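## 7. Snagged Straps and Stalled Grippers

Applies to the two-arm Lindeo cell running the bag handling program. Read sections 3 (Emergency stop) and 5 (Wrist cameras) before doing anything described in this section.

Revised June 1, 2019, after the strap fault in March. In that fault the left gripper closed on a bag panel and a strap at the same time. The right arm was still holding the same bag. The left arm lifted, the strap went tight, and both arms kept pulling until the left wrist tripped on overload. No one was hurt. The left fingertips were bent and the wrist cable clip broke. Erasto Nyaga reset the cell twice before the strap was found, and each reset made the arms pull again. Most of the steps below come from his write-up.

### 7.1 How the fault shows up

The controller reports one of two codes:

- **Code 92** - wrist load over limit. The arm that trips is held in place. The other arm may still be under power.
- **Code 13** - finger position does not match the command. The gripper was told to close or open and stopped partway.

A code 13 followed by a code 92 on the same bag should be treated as a snag until you have looked and found otherwise.

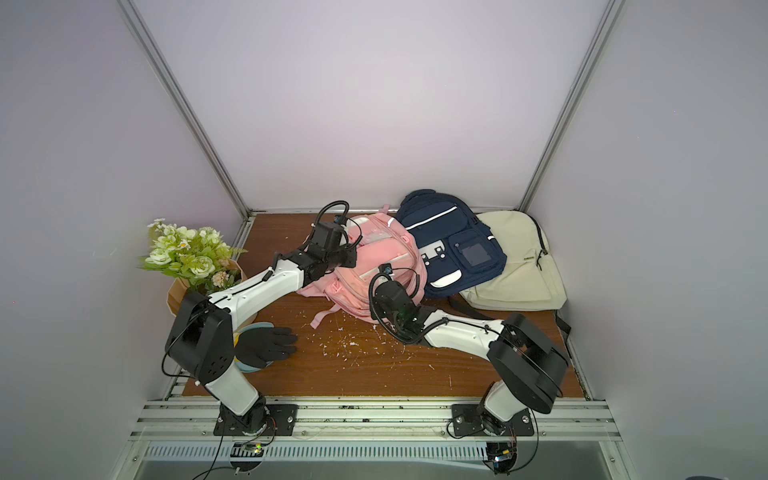 Soft bags are harder on the cell than boxes. The fabric gives when the fingers press on it, so the load reading stays low at first and then climbs fast once a strap or seam goes tight. With more than one bag on the table, a strap from one can lie under another, and the arm then drags both.

**CAUTION:** Do not press Reset to "see if it clears." Reset returns power to both wrists and repeats the last move.

### 7.2 Clearing a snag

1. Press the emergency stop. Wait for both arms to settle.
2. Check that the controller screen shows STOPPED for left and right. If only one side shows it, turn off the main switch.
3. Open both wrist camera views on the controller and save them. Do this before you touch the bags.
4. Look for straps, grab loops, cords and zipper pulls near the fingers. Check the sides of the bag as well as the top.
5. Support the forearm from below with one hand. The arm can drop a little when the brake is released.
6. Release the brake on the arm that tripped. Move it toward the other arm until the fabric goes slack.
7. Open the fingers with the hand key, one gripper at a time. Start with the arm that tripped.
8. Lift the strap clear by hand. Do not pull it through the fingers.
9. Move both arms back to the park position before you take any bag off the table.

**Note:** If the hand key turns but the fingers stay shut, stop at step 7 and go to 7.4.

**CAUTION:** Keep your fingers out of the gap between the gripper fingers even when the cell is stopped. The springs can close them when the hand key is let go.

### 7.3 Using the wrist view to find the cause

The saved views from step 3 are often the only record of where the strap was. The fixed view takes in the whole table, but the arms block a good part of it. The wrist view is close enough to pick up a cord or a loose strap end.

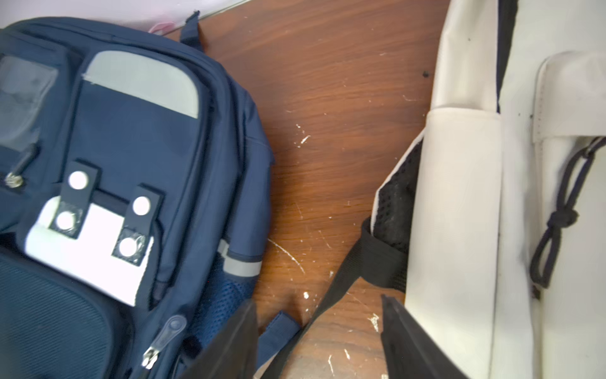

Compare the saved view with the grasp point in the log. If a strap, cord or pull tab lies within the closing path of either finger, mark the grasp as **Strap risk** and move the point toward a flat panel. Things close to the camera will be blurred, and that includes the fingers. Judge the gap from the log value if you can't tell from the view.

Efe Akande keeps the list of marked grasps for all cells. Send her the log number and both views.

### 7.4 When the gripper will not open

1. Leave the main switch off.
2. Remove the two screws at the back of the gripper housing and slide the cover off.
3. Turn the drive screw counterclockwise with the Hsieh 3 mm driver until the fabric comes free.
4. Check the fingertips for bends. Replace them as a pair.
5. Check the cable from the wrist to the elbow for pinches or a broken clip.

Do not run the cell with the housing cover off.

### 7.5 Going back into service

1. Clear the table and run the empty test at low speed.
2. Set the wrist load limit back to 100 if it was changed while looking for the fault. Some cells were left at 200 after the March fault, and at that setting the trip comes too late to save the fingertips.
3. Run one bag with the straps tucked under it.
4. Enter the code, the cause and any parts used in the Plematau log.

If code 92 comes back on the same arm with a clear table, the fault is in the wrist. Tag the cell out and order a wrist unit from Coltden.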